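Gift box packing gets going in Ogilvie

18 November 1999

The holiday box drive is back in Ogilvie, and what a start it has had! The Prinness Community Room opened its doors for packing this week, and by closing time on the first day 84 boxes were filled, labeled and stacked for the trip across the county.

The drive is collecting for families in Clamora again this year, and the goal is 400 boxes, up from the 394 that went out last winter. Each one gets warm socks, a bar of soap, writing paper, a deck of cards and something sweet. Local shops have been wonderfully generous with the socks (there are stripes, there are snowflakes, there is a whole carton in bright orange), and the school has already sent over a big stack of hand-drawn cards to tuck in on top.

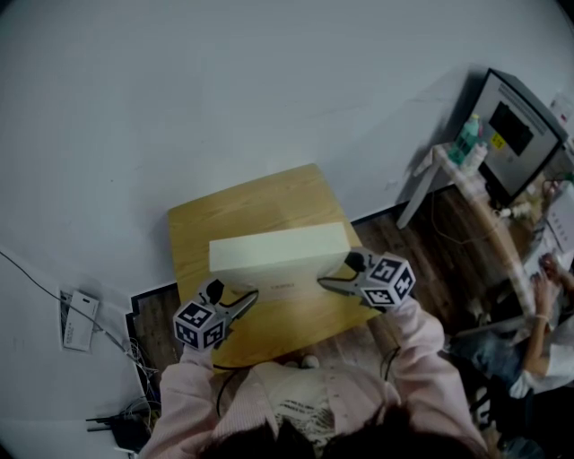
A long, pale box on the small packing table in Ogilvie.

Packing goes on in the side room as well as the main hall, so there is space for everybody who wants to pitch in. The long boxes are new this year and they are a real hit with the packers, as the writing paper finally lies flat and the socks fit in a row along one end. Flat boxes, tape and tissue paper are all supplied.

Still on the wish list are hard candy, playing cards and kids' mittens, especially in the smaller sizes. Please leave gifts unwrapped. Knitters, your hats were the first things to run out last year, so keep those needles going!

The room is open from 4 to 8 every evening except Sunday, and 15 minutes is plenty of time to fill a box or two. Children are welcome with a grown-up. Drop-off boxes for donations are by the front door and at the library, and the last load leaves for Clamora in the first week of December.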